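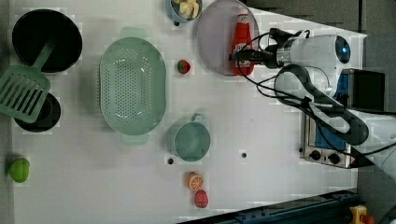 Murnoneck Children's Bookshop — reading corner and story hour check
Month: June
Checked by: Ngaio Pearce
Passed to: Rochelle Hinds (shop floor), Andri Rainer (repairs)

Mark each line OK, ACTION or N/A. Write a comment for anything marked ACTION.

1. Bookcases fixed to wall
OK, except picture book bay. ACTION. Top bracket on the left side has worked loose. Heavy hardbacks moved to the bottom shelf until Andri has refixed it.

2. Shelf edges and corners
OK. Corner guards all in place.

3. Spinner rack (early readers)
ACTION. Tips if a child pulls on the upper pockets. Keep the chapter books low down and the thin paperbacks at the top.

4. Board books and cloth books
ACTION. 2 board books withdrawn, spines split and card coming away. One sound book has a loose battery cover — taken off display, screw to be replaced before it goes back.

5. Rug and cushions
OK. Rug tape renewed. Cushion covers washed.

6. Walkways and fire exit
ACTION. Boxes of the new Drultero adventure left in front of the exit on Sunday morning. Moved at once. Deliveries go to the stock room, including on event days.

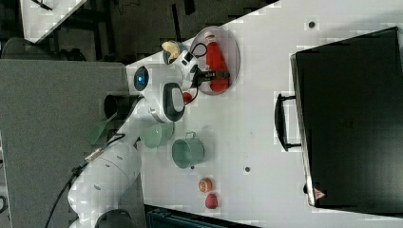
Red bottle on a round plate.

7. Author signing table
OK. Folding legs lock properly. Tegan Costigan is reading from her badger story and wants to stand, so the lectern will be needed too. Check the lectern base on the day.

8. Kick stool and library steps
OK. Steps stored behind the till, out of reach. Asset number 3782 still readable.

9. Lighting and sockets
OK. Socket covers fitted. Reading lamp lead clipped along the skirting.

10. First aid box
ACTION. Plasters low. Lensa Yilma to reorder.

11. Craft materials for story hour
OK. Round-ended scissors only. Glue sticks in date.

Outstanding from last check: stair gate catch, still stiff. Andri has the part.

Signed: N. Pearce
Next check: before the Tegan Costigan reading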